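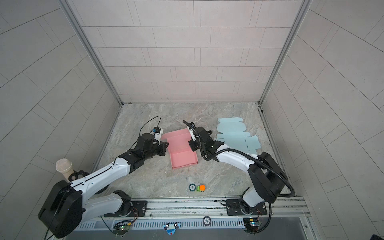 Why does the road closure feed still show Flondlow Street as closed after the fire crews have left?
The closure record only clears when the city sends an end time, and for the Flondlow Street fire no end time ever arrived.

Ticket opened by: Hashini Paul, Jevusville news desk
Assigned to: Dinesh Liyanage, Mondal feed support
Status: Open
Date: 5 Dec 2023

Hashini Paul
The fire was out before breakfast and buses are running again. Our live page still says "closed, use detour." Readers are writing in. I refreshed the Mirnell widget and cleared the cache twice. Same thing.

Dinesh Liyanage
Thanks, Hashini. The widget polls the feed every 30 minutes, so please give it one more cycle.
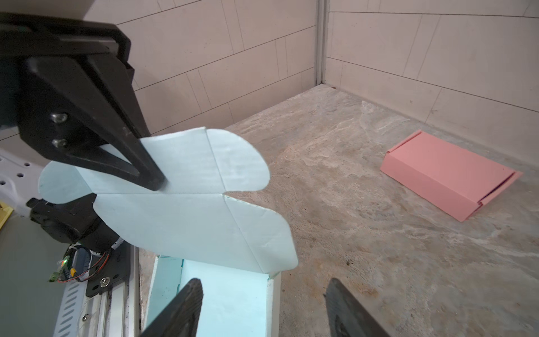
Hashini Paul
I gave it 3 cycles before I opened this. I was told to wait in August too, when the water main notice hung around all weekend — and waiting didn't fix that one. Is anyone looking at the record itself?

Dinesh Liyanage
Looking now. The start time is there and the end field is blank. The fire department's all-clear came in as a new notice with its own number, so the feed treats it as a second event.

Shahnaz Ranasinghe
Adding myself from the web team. If that's right, every closure with a separate all-clear should get stuck. I checked 12 older ones and only 2 did. So I don't buy the blank field as the whole story.
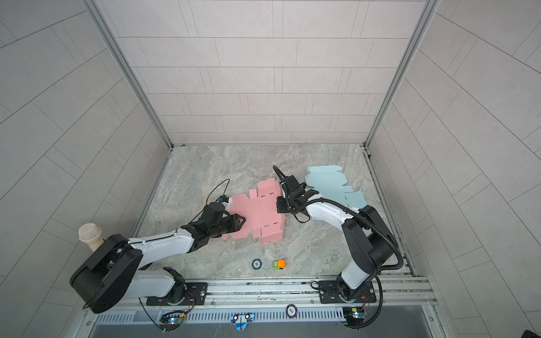
Gray tiled work area with a pink box blank on the floor.

Dinesh Liyanage
Fair point. Both stuck records were edited by hand after they were published. Could be the edit locks them.

Hashini Paul
"Could be" is what I got last time. Who edited ours?

Dinesh Liyanage
The log says Tanvir Ekanayake changed the detour wording overnight.

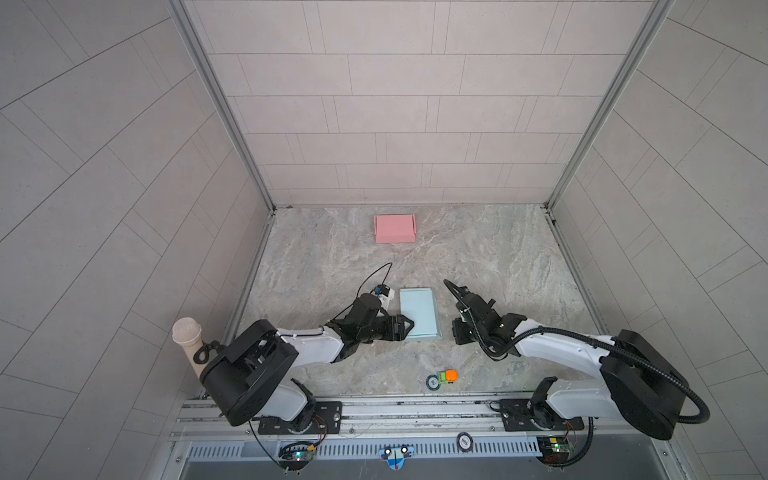 Shahnaz Ranasinghe
I've put in an end time by hand and the banner is gone from the test page. Live page still shows it. I wouldn't call that a fix.

Hashini Paul
Live page cleared just now. Please leave this open until someone repeats it with an edited record — I'm not closing it on a guess.

Dinesh Liyanage
Left open. Next step: edit a dummy closure, send a separate all-clear, post the result in this ticket.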